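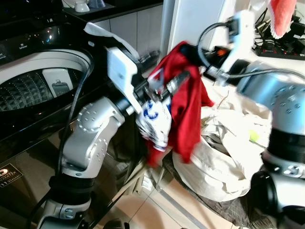
Powell starts its curbside food scrap pickup in two weeks and I keep getting the same questions at work and on here, so I'm putting the answers in one thread. I drive a collection route for Damoleck. I don't speak for them or for the city.

Who gets it: every single-family address on the existing trash routes, plus duplexes. That's 2660 households in the first phase. Apartments and condos are a separate contract and I don't have a date for those.

You should already have a letter with your collection day on it. It is the same day as your trash, but a different truck. We may come several hours before or after the trash truck, so have the cart out by 6 a.m. even if your trash usually gets picked up after lunch.

The cart is green, 20 gallons, with a latch on the front. Please use the latch. Raccoons figured out the unlatched ones in the Dunetwood trial in the first week.

What goes in: fruit, vegetables, bread, rice, pasta, coffee grounds, paper filters, eggshells, meat, bones, cheese, leftovers. Plain paper towels and napkins are fine if you only used them on food or water.

What stays out: plastic bags of any kind, produce stickers, twist ties, rubber bands, foil, diapers, cat litter, dryer lint, wipes. Wipes are the one we pull out most. The package can say flushable or plant-based and it still goes in the trash.

Compostable bags: yes, but only the ones on the list that came with your letter. The digester at Pusar screens out everything that looks like film at the front end, and the bags on the list are the ones that break down before they reach the screen. If you lost the list, use a paper grocery bag or nothing at all.

Compostable forks and cups: no. They take too long for this plant. I know the package says otherwise.

Old clothes and rags are not organics either, even if they're cotton. They wrap around the shafts in the pre-mixer and then somebody has to cut them off by hand with the line shut down. There's a textile drop box at the transfer station, next to the scale house, open the same hours as the scale.
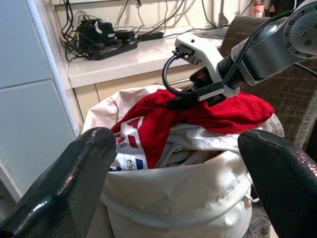

Clothes and linens: not in the green cart.

Where it goes: our trucks tip at Pusar, about a half hour away. The load gets ground, mixed with water and pumped into a closed tank. Gas comes off the top and runs an engine. What's left gets pressed, and the solid part goes to the compost yard to cure with wood chips.

Someone asked if it all secretly goes to the landfill. I tip the truck myself, and it goes in the pit at Pusar. A load can be rejected if it's too dirty, and a rejected load does go to the landfill. In the Dunetwood trial we had one rejected in February. It was mostly bagged trash from a handful of stops.

Cost: the letter says no separate charge for the first year. After that it's up to the city council and I don't know any more than you do.

Smell: it's the same food you throw out now, in a different cart. It gets worse if liquid sits in the bottom. Put a sheet of newspaper down first, and freeze meat and fish scraps until the night before if you have the room. Rinse the cart on the lawn, not in the street – that drain goes to the creek.

Yard waste: small amounts of leaves are okay on top. Branches and grass clippings still go with the seasonal pickup. Grass packs down in the cart and then it won't fall out when the arm tips it, and we don't get out and dig.

Tonnage, for the two people who asked: the Dunetwood trial had 697 homes and I don't have the final weight yet. When the report is public I'll link it.

If your cart hasn't shown up by the Monday before your start date, call the number on the letter and have your address ready. Please don't flag down the truck. We don't carry spares.

Adding one I missed. Cooking oil: a little soaked into a paper towel is fine. A whole fryer's worth is not, take that to the transfer station in a closed jug.

And yes, pumpkins are fine. Take the candle out.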